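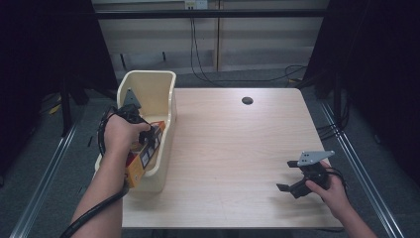

# Hillilent Chores

Hillilent Chores is a set of short recordings of tabletop chores, done by people holding a gripper in each hand. We put it together to get a better answer to a question we hear a lot at Avstead: can a machine do this yet? The chores are the boring ones, such as putting boxes in a bin, taking them out again and clearing a table.

Release date: October 27, 2018

## Contents

- 976 recordings
- 22 chores, each with a one-line instruction
- 4 difficulty levels, set by hand
- 2 hand-held grippers per recording, left and right

Each folder holds the video, the gripper positions and a `notes.txt`. The notes file is free text and some are much longer than others. Read it before you drop a recording as bad, as a lot of the odd ones are explained there.

## How far along are machines

We trained a simple policy on the first three levels and ran it on the Fundemier arm pair in March. What we saw:

- **Level 1 (one box, one bin):** mostly fine. Slow next to a person.
- **Level 2 (several boxes, one bin):** fine until a box leans on the rim. The policy tends to let go too early and then push.
- **Level 3 (mixed items):** poor. Soft packs get crushed or missed.
- **Level 4 (both hands on one item):** not tried on the arms.

A person with the same kind of gripper gets through all four levels with a little practice. That tells us the fingers are good enough for most of this work - the trouble is in deciding where to put them and when to open them.

Bare tabletop is harder than it sounds. Pale wood grain gives a wrist camera little to measure against, and glare moves as the gripper moves. Our depth estimates were worst there, so we kept the approach segments in and did not trim them.

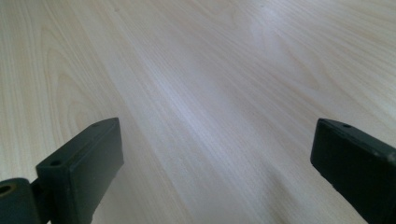
**Could a robot trained on this clear my kitchen table today?**

Only if the table holds a few stiff boxes and you are willing to wait and pick up what it drops.

## Known problems

- Left and right streams can drift apart in long recordings. Run `tools/resync.py` first.
- Chore labels `bin_in` and `bin_fill` overlap. We plan to merge them.
- Level 3 has too few soft items to say much about cloth or bags.
- Lighting is uneven between sessions and was not logged.

## Loading

```
pip install -r requirements.txt
python load.py --level 1 --split train
```

Splits are by session. The Araya loader also works if you rename `notes.txt` to `meta.txt`.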